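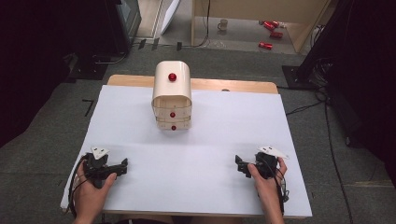 Drawer week, or how I learned to open things slowly

Jul 13, 2023

So I've been back on demo duty, and this time it's the little cream cabinet with the red knobs. Two drawers, one rounded top, and me with a gripper in each hand, pulling and pushing like I'm getting paid by the drawer (I'm not, sadly!).

Our count for the cabinet stood at 1,315 good episodes when I sat down this morning. Aurel Bucur wants 4,000 before he'll even start a training run, and I've stopped arguing with him about it. In February we tried training on way less and the policy went for the knob, missed by a hair and then pulled very confidently on nothing. Over and over. Joon-young Ra still does an impression of it at lunch.

My own target is 100 a day. Some days I get there by three, some days I'm still going when the lights in the hallway click off. What slows me down is the red knobs, which are small and shiny and round, and the gripper fingers like to slide right off if I come in at an angle. I'm supposed to keep the slips in if I recover, and toss the episode if I have to start over. Sânziana Jitaru wrote that rule and I think it's a good one, but wow does it make you feel watched by your own hands.

Other stuff I've picked up this week:

Go slower than feels natural. My first batch was so fast that half the drawer pulls were a handful of frames long.

Move the cabinet a little between episodes. I forgot for a whole morning and Sânziana was very nice about it, in the way that means please redo the morning.

Keep the marker plates on top of the grippers facing up. If I roll my wrist too far the tracking goes and I lose the episode.

Next up is both hands together, one steadying the cabinet while the other works the lower drawer. I tried 3 just for fun before packing up and my left hand basically forgot it had a job. More on that once I've had some practice and a new chair.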